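Maretness quiere alquilar entrenamiento por horas

Publicado en febrero de 2021

Anca Văduva llega tarde a la videollamada y pide perdón dos veces. Viene de otra reunión, tiene otra después. Veinte minutos, avisa. Al final fueron bastantes más.

Dirige producto en Maretness, la empresa detrás de Skisilora, un servicio de simulación por suscripción para equipos que trabajan con robots de dos brazos. Se paga, se entra por el navegador, se elige una casa virtual y una tarea. Recoger una mesa, abrir un armario, llevar cubiertos de un sitio a otro. «Vendemos horas de cocina», resume. «Suena raro, ya lo sé. Mi madre sigue pensando que pongo encimeras.»

El plan básico da acceso a 30 habitaciones. El completo, a 93. Pregunto si no son demasiadas. «Para una persona sí. Para una política de control se quedan cortas enseguida.» Las habitaciones varían en colores, distribución y muebles, y también en lo vacías que están, cosa que algunos clientes no entienden el primer día.

«Nos escriben: oiga, que aquí no hay nada», cuenta. «Y es que el robot pasa mucho tiempo mirando rincones. Si solo lo entrenas con encimeras llenas, luego ve una pared lisa y se pierde.»

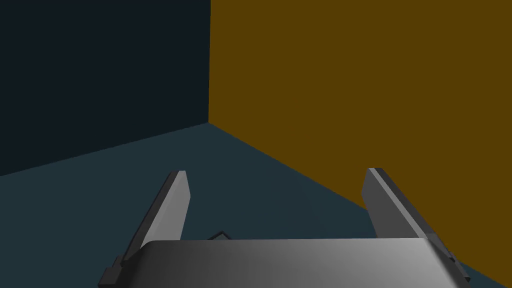 La pinza, vista desde atrás, ante el rincón de una de las salas de Skisilora. Imagen: Maretness.

El aspecto es sencillo a propósito, dice. Paredes planas, luz pareja, poca textura. Le comento que un competidor, Sydorenko, presume de gráficos mucho más finos. Se encoge de hombros. «Bonitos son. Nosotros gastamos el presupuesto en contactos, en que un tenedor pese como un tenedor. El brillo de la pared me da igual.» ¿Y le da igual a los clientes? Pausa. «A los que tienen que enseñárselo a un jefe, no.»

Con ella se conecta un rato Tshepo Khumalo, responsable de escenarios. Menos vendedor, más directo. Reconoce que la primera versión tenía un fallo feo con los objetos planos: los dedos de la pinza los atravesaban. Corregido en noviembre, asegura. Siguen dando guerra los líquidos, que directamente no se ofrecen, y las telas, que «bueno, están, pero yo no las pagaría».
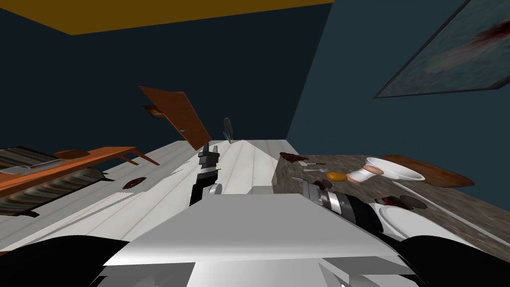 Khumalo defiende sobre todo la variedad dentro de una misma tarea. Nada de un objeto solo en medio de una mesa limpia, insiste, eso lo resuelve cualquiera. «Un tenedor y un cuchillo pequeño tumbados en el granito, al lado una fruta, la taza, el bol medio volcado. Cada cosa se agarra de una manera. El cubierto es lo peor, porque casi no levanta de la superficie.» También cambian la postura de la cámara entre sesiones, a veces con inclinaciones muy fuertes. Un cliente pidió que se pudiera desactivar. Se puede, está en ajustes, pero él lo desaconseja.

Ese cliente era Rollis, que fabrica brazos ligeros y lleva medio año con el plan completo. Hablo aparte con Yolandi Joubert, de su equipo de software. Contenta, con peros. «El arranque es rapidísimo. En una mañana teníamos las primeras demostraciones grabadas. La exportación, en cambio, un suplicio.» Los archivos salían en un formato propio y tuvieron que escribir su conversor. Maretness promete uno oficial, sin fecha. Joubert tampoco perdona la factura: las horas no consumidas caducan a fin de mes. «Eso lo discutimos en cada renovacion.»

Se lo traslado a Văduva. Suspira. «Tiene razón en la exportación. En lo de las horas, lo estamos mirando.» ¿Mirando cómo? «Mirando.»

Queda la pregunta incómoda, cuánto de lo aprendido ahí dentro sirve en una cocina de verdad. No da porcentajes y se niega a improvisar uno. Dice que depende del brazo, de la tarea, de las cámaras, y que quien prometa otra cosa está vendiendo humo. Recomienda a todos reservar tiempo para ajustar con el robot físico. Joubert lo confirma por su lado: sin ese ajuste, las pinzas de Rollis llegaban al plato pero cerraban demsiado pronto.

Hay prueba gratuita, 20 horas, sin tarjeta, con 2 habitaciones a elegir. La versión para universidades sigue en lista de espera. Le pregunto cuándo se abre, ya con la otra reunión sonándole de fondo. «Pronto. Te escribo.»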